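Zatstead to collect paper every other week, in a bin you will have to ask for

August 24, 2025

ZATSTEAD – The town will finally pick up paper separately from everything else, two years after announcing that it was about to.

Starting next month, homes on the east side of the river will have paper and cardboard collected every second week by Tapia, the hauler that already takes the trash. The west side joins in February, or whenever the second truck is delivered. The town's notice gives both dates and does not say which one it prefers.

The bins are gray, have a blue lid and are free. They are also not being dropped off. Residents need to request one at the front desk of town hall by filling in a form, which comes on paper, in duplicate. So far 568 households have done so, a figure the town calls "encouraging" and which leaves most of Zatstead still to be encouraged.

What goes in is fairly simple: newspapers, mail, office paper, school work, flattened boxes. Pizza boxes were allowed in the first draft of the rules, banned in the next, and are now allowed if "reasonably clean," a standard that will be judged at the curb by somebody holding the lid open at six in the morning. Envelopes with windows are fine. Receipts are not. Wrapping paper is fine unless it is shiny, and most of it is shiny.

The load will go to the Hastitari mill, some 27 miles up the valley, where it will be turned into egg cartons and the stiff brown sheets that go between layers of canned goods. Until now, Zatstead's paper has traveled past the mill on its way to the landfill.

The notice also asks people to use both sides of a sheet before throwing it out, and to stack loose paper flat. Crumpled paper takes up more room, and on windy mornings it tends to end up in the yard of whoever lives downhill. Residents of Tostska Street, who live downhill from nearly everyone, have been asking for lids that latch. The town says latches are being looked at.

Missed pickups can be reported by phone until noon. Bins left out for more than a day will get a sticker – a yellow one the first time, an orange one after that. The notice does not mention a third color.
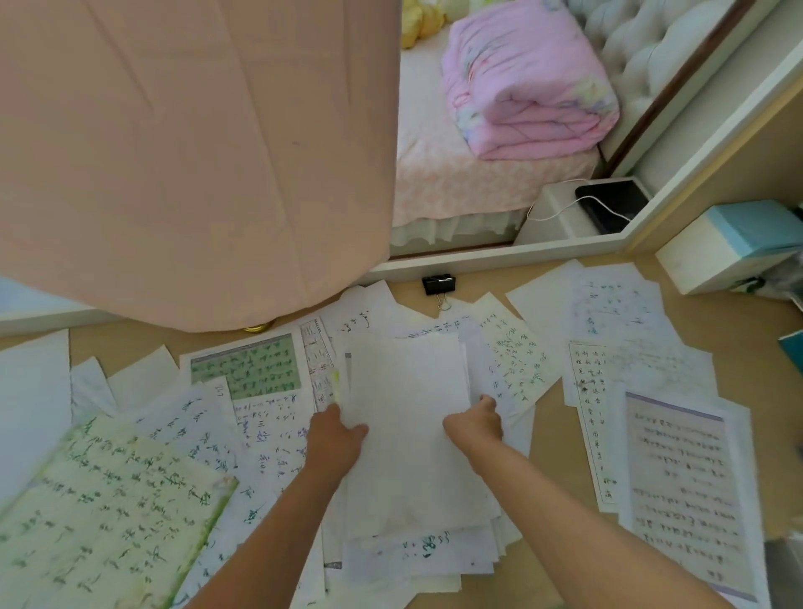
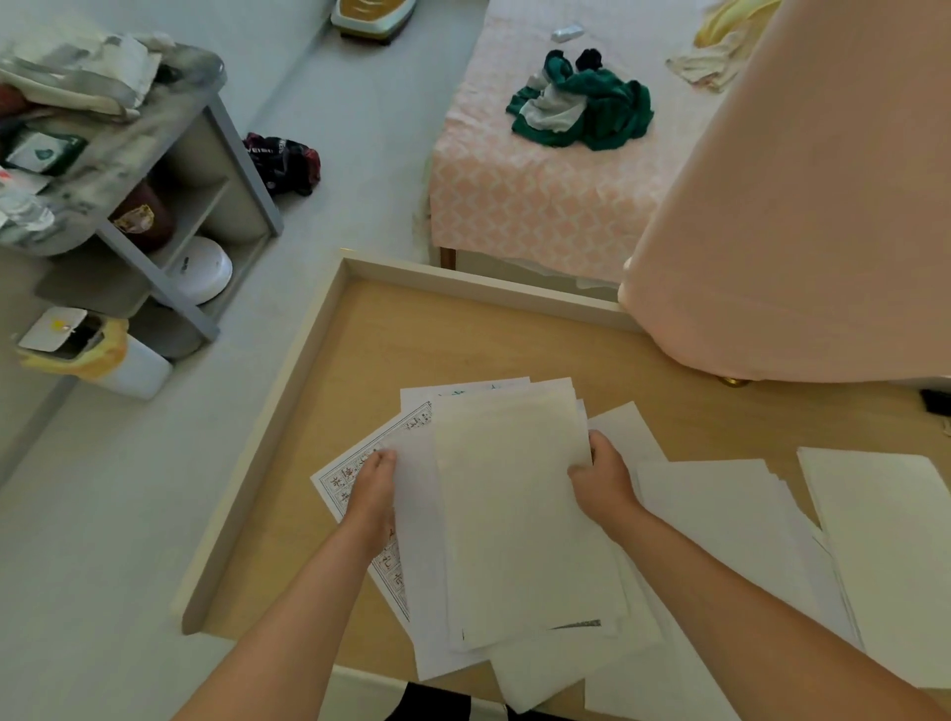

Loose paper being handled in stacks, with calligraphy practice sheets nearby.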